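The plush toy as decor

Every April my sister-in-law sends me an article on how to make a grown-up living room feel "lived in," and every April the advice includes a stuffed animal. One, tastefully placed. This year's piece wanted it on the arm of a reading chair, gray or oatmeal, nothing with a visible seam. I have 107 objections to this and will limit myself to a few.

The first is that a plush thing on a chair is in the way of the chair. You come in on a Monday evening with a plate in one hand, and before you can sit you have to find somewhere to put the bear. It goes on the floor. In the morning it goes back on the chair. I kept this up for 12 days with a gray one from Winov that cost more than my kettle, and by the end of it I was eating in the kitchen.

The second is dust. The label on mine said surface wash only, so you dab at it with a damp cloth and tell yourself that did something.
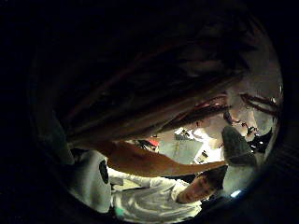 My friend Elikem Odoi takes the other side and takes it seriously. He keeps a plush dog called Arthur on his couch in Nuderport and says soft things in a room change how people sit down in it. Guests pick Arthur up, he says. They hold him while they talk, they lean back, they stay another hour. I asked whether they might be holding Arthur because Arthur was on the seat. He thought that was beside the point.

I'll give him part of it. People do like something in their hands, and a cushion is a poor thing to fidget with. If you have kids in the house, or ever did, the question doesn't come up anyway, and the animals end up wherever they end up. I have no quarrel with those. They're used, and you can tell.

What I don't buy is the staged kind. A store like Fistum will sell you a set of 2 in matching fleece, with a little card on "layering texture." Texture is a wool blanket. Texture is the rug you already own, if you'd vacuum it. Once a toy is picked to match the curtains, I can't see what it offers that a decent pillow doesn't, and the pillow at least holds up your back.

Elikem says I should try again with a bigger one. I've told him I'd consider it if he could show me where a bigger one goes when company comes, and so far he has suggested the bathtub. The Winov bear is on top of the wardrobe for now, next to the suitcase, and the chair has gone back to being a chair I can sit in with a plate.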